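Paid participants wanted: evaluation of the Cumavden hand-held gripper kit

Stinell invites applications from adults who wish to take part in a paid evaluation of the Cumavden hand-held gripper kit. The evaluation is being carried out on behalf of the manufacturer, Le Roux, and will take place at our premises in Pomstead during November. No previous experience with robots is needed.

Background

The Cumavden kit is a pair of grippers which a person holds, one in each hand, and uses to carry out ordinary household and workshop tasks. Recordings of these tasks are used to teach robot arms to do similar work. The kit is intended for sale to universities, training centres and small firms, many of which will ask people with no technical training to use it for several hours at a time.

Le Roux has asked Stinell to find out how comfortable the kit is in use, how quickly a newcomer learns to handle it, and whether the printed instructions supplied with it are clear. Stinell is an independent testing house and has no financial interest in the sale of the product. Our findings will be given to Le Roux in full, including any that are unfavourable.

The evaluation is led by Mbali Hlongwane, Head of User Trials. Sessions will be run by Karabo Mkhize and Zanele Gumede, one of whom will be present at all times when participants are using the equipment.

What participants will do

Each participant will attend 4 sessions on separate days. Sessions last three hours, including two breaks of fifteen minutes, and may be booked for the morning or the afternoon. A small number of places are also available on Sunday for those who cannot attend during the week.

The first session is an introduction. Participants will be given the printed instructions and asked to read them without help, after which a member of staff will answer questions and check that the grippers are being held safely. The remaining sessions consist of short tasks carried out at a table. These include picking up and setting down light objects, passing an object from one gripper to the other, folding cloth, and sorting small items into containers. Tasks are repeated several times. Participants should be aware that the work is repetitive and calls for steady attention.

At the end of each session participants will complete a written questionnaire on comfort, tiredness in the hands and arms, and ease of use. The final session ends with an interview of up to thirty minutes, conducted by Mirjam De Smet, who is responsible for the written report.
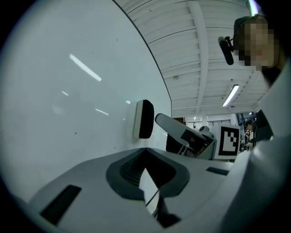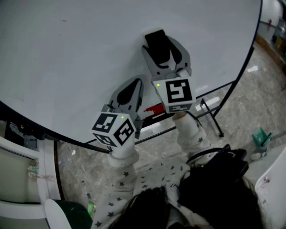 Hand-held grippers fitted with printed square markers, in use.

Who may apply

Applicants must be aged 18 or over and able to attend all sessions. We are seeking people from a wide range of occupations and age groups, and would particularly welcome applications from those who are left-handed, those with small hands, and those over the age of 60, as these groups were poorly represented in earlier trials of the product.

Applicants should be able to:

hold a light tool in each hand for periods of up to twenty minutes
read and follow written instructions in English
sit or stand at a table for the greater part of a session

Persons who have had surgery to the hand, wrist or shoulder within the past year are asked not to apply on this occasion. Current and former employees of Le Roux, and members of their households, are not eligible. Applicants who use glasses, contact lenses or hearing aids may take part as normal.

If you have a disability or a health condition and are unsure whether you would be able to take part, please contact us before applying. Tables and seating can be adjusted, and additional breaks can be arranged.

Payment and expenses

Participants are paid a fixed fee for each completed session. The rate is set out in the information sheet sent to all applicants. A participant who has to leave part of the way through a session because of discomfort will be paid for that session in full. Those who attend all sessions and complete the interview will receive an additional payment.

Standard public transport fares to and from Pomstead will be refunded on production of a ticket or receipt. Tea, coffee and water are provided. Participants are responsible for any tax due on payments received.

Recording and personal information

The evaluation involves video recording. Cameras will record the work surface and participants' hands and arms, and other parts of the room may also come into view. Faces are blurred before any recording leaves Stinell. Sound is recorded only during the final interview, and only with the participant's written consent.

We expect to collect some 1,000 recordings of individual tasks over the course of the evaluation. These will be stored under a participant number and not under a name. Names and contact details are kept separately and will be destroyed once payments have been made and the report has been accepted.

Participants may withdraw at any time and need not give a reason. Those who withdraw may ask for their recordings to be deleted, provided that the request is made before the report is submitted. Full details are given in the consent form, which must be signed before the first session.

Clothing and personal belongings

Participants should wear comfortable clothing which allows free movement of the arms. Bracelets, large rings and wristwatches should be removed before the grippers are used. Long hair may be worn loose or tied back as preferred, provided that it does not catch in the equipment. Lockers are available at reception, although small bags may be brought into the testing room. Flat, closed shoes are required.

How to apply

Application forms may be obtained from reception at Stinell, Pomstead, or requested by telephone or post. Completed forms should be addressed to Tiburcio Nava, Participant Office, and should state:

your name and a daytime telephone number
your age group and occupation
whether you are left-handed or right-handed
the days and times at which you are available
any adjustments you would need in order to take part

All applications will be acknowledged. Applicants who meet the requirements will be invited to a short telephone conversation, at which the consent form and the timetable will be explained. Places are offered so as to achieve a balanced group, and it may not be possible to offer a place to every suitable applicant. Those not selected may ask to be kept on our list for future trials.

Successful applicants will be told at least 7 days before their first session. If you are offered a place and find that you are no longer able to attend, please inform the Participant Office as soon as possible so that it may be offered to another person.

Enquiries about the content of the evaluation may be addressed to Mbali Hlongwane. Enquiries about payment, travel or access to the building should be addressed to the Participant Office, which is open on weekdays from 9 am to 4.30 pm.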